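Robotique d'apprentissage – séance 6
Collecte sans robot : pinces tenues en main, estimation de pose, filtrage
Notes de cours, version de travail (mai). Relues en vitesse par Sølve Fjeld, les erreurs qui restent sont à moi. E. Chiriac

Rappel séance 5

Téléopération : bonne qualité, mais lent et cher, et toujours la même table dans le même labo. La politique apprend la table. On l'a vu sur le banc Hirose, il suffisait de changer la nappe pour que la saisie rate.
D'où l'idée du jour : on enlève le bras. L'opérateur tient la pince directement, la caméra est montée dessus, on reconstruit la trajectoire après coup. Le robot n'intervient qu'au déploiement.

Notations
o_t : image grand-angle à l'instant t
T_t : pose de la pince, 6 degrés de liberté, repère de la carte
g_t : ouverture des doigts
Une démonstration = suite de (o_t, T_t, g_t). En bimanuel on a deux suites, plus la pose relative gauche/droite. C'est elle qui pose problème, voir plus bas.

1. Estimer la pose

SLAM visuo-inertiel sur la vidéo de la pince. D'abord un passage de cartographie, lent, on fait le tour de la pièce. Ensuite chaque démonstration est relocalisée dans cette carte. Si la relocalisation échoue, démonstration jetée, on ne bricole pas.

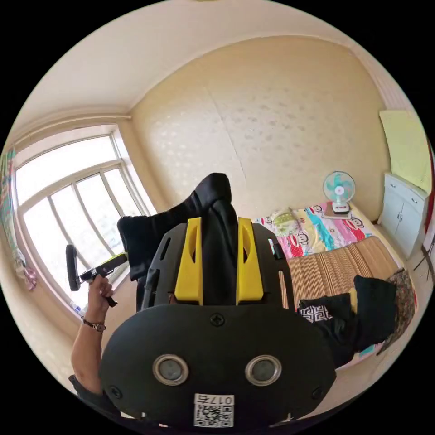 Le SLAM vit de points d'intérêt stables, et un logement n'en donne pas partout. Penser en termes de surface utile dans l'image : combien de pixels portent une texture exploitable, fixe, bien exposée. Une fenêtre en plein jour, c'est zéro : carreaux brûlés, on ne garde que les montants. Papier peint crème à motif à peine en relief : faible, des coins trouvés puis perdus. Le drap à têtes de singes, au contraire, très bon contraste, mais tissu, donc fixe seulement si personne ne s'assoit dessus. Et ce qui appartient à la pince (plaque noire, ailettes jaunes, étiquette 017左) est parfaitement net, parfaitement stable dans l'image... et faux pour la localisation, puisque ça bouge avec la caméra. Donc masque fixe, à appliquer AVANT l'extraction des points. Oubli classique en TP, la trajectoire s'écrase sur place.

Remarque : ce masque on l'applique pour la pose, pas forcément pour la politique. La politique, elle, a besoin de voir les doigts.

Exercice de réflexion (pas noté) : que se passe-t-il si on masque aussi les vêtements et les bras des personnes ? Indice, regarder le nombre de points restants quand deux opérateurs travaillent serrés.

2. Pose relative entre les deux mains

Deux options.
a) Chaque pince se relocalise dans la carte commune, puis on calcule T_rel = inv(T_g) T_d. Simple. Mais les erreurs s'ajoutent, et au moment du contact entre les deux mains c'est là que ça compte le plus.
b) Contrainte directe quand une pince voit l'autre. Plus précis, mais par intermittance, il faut donc fusionner avec (a).

Dans Rellis on fait (a) avec lissage, puis (b) comme facteur supplémentaire dans le graphe quand il est disponible. Graphe de facteurs : revoir la séance 3, je ne refais pas.

Attention à la synchronisation. Un décalage d'horloge entre gauche et droite se lit comme une erreur de pose relative proportionelle à la vitesse. Sur les gestes lents on ne voit rien. Sur les gestes rapides la main droite a l'air de traverser la gauche.
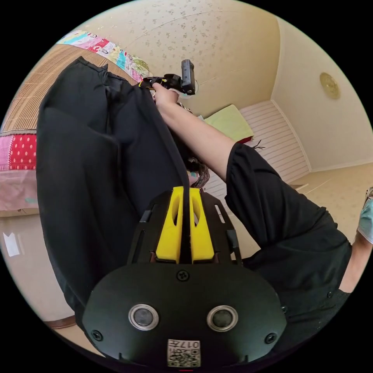 Test rapide pour s'en rendre compte : tracer la norme de l'erreur relative contre la vitesse angulaire. Nuage plat, c'est du bruit. Nuage en pente, c'est l'horloge. On corrige avec un décalage constant par session, estimé par corrélation croisée des gyros, pendant un petit geste commun au début (les deux pinces secouées ensemble, tenues l'une contre l'autre).

3. Filtrage

Campagne de Neltstead : 638 démonstrations dans neuf logements, tâches de rangement et de pliage. Rejets : 145. Par ordre d'importance
– relocalisation perdue (le gros du paquet, surtout visages et vêtements sombres collés à l'objectif)
– désaccord gauche/droite au-dessus du seuil
– mouvement hors d'atteinte du bras cible
– opérateur qui recommence le geste en cours de route

Le troisième critère dépend du robot ! Si on change de bras il faut refiltrer depuis les données brutes. Garder les brutes, toujours.

Biais à discuter : les rejets ne tombent pas au hasard. Ils tombent dans les petites pièces, celles où on est serré et où la fenêtre prend la moitié de la vue. Après filtrage le jeu contient donc plus de grandes pièces qu'au départ. Solutions possibles : repondérer par logement, ou refaire des prises là où le taux de rejet est fort. Sur Neltstead, repondération seule = 7 points de réussite gagnés dans les petites pièces, rien de perdu ailleurs. Un seul bras testé, un seul jeu de graines, donc prudence.

4. Lien avec la politique

Actions en relatif (par rapport à la pose courante), pas en absolu dans la carte. Sinon il faudrait la carte au déploiement et on ne l'a pas. Conséquence agréable : une dérive lente de la carte se voit à peine dans les actions. Conséquence moins agréable : un saut de relocalisation donne une action énorme sur un pas. Borner, ou couper la séquence au saut. Fjeld coupe, moi je borne, on en reparle au TP.

Latence : images et actions humaines sont alignées, sur le robot non. Compenser à l'inférence, formule au tableau, à recopier.

Pour le TP
Salle de Tavatgate, 14 h. Données déjà sur le serveur, dossier rellis_tp6. Prendre une session au choix, tracer l'erreur relative contre la vitesse, estimer le décalage, relancer le graphe, comparer. Rendre une page plus les courbes, axes légendés svp.
Lire avant : polycopié chap. 4, sauf la partie sur les marqueurs.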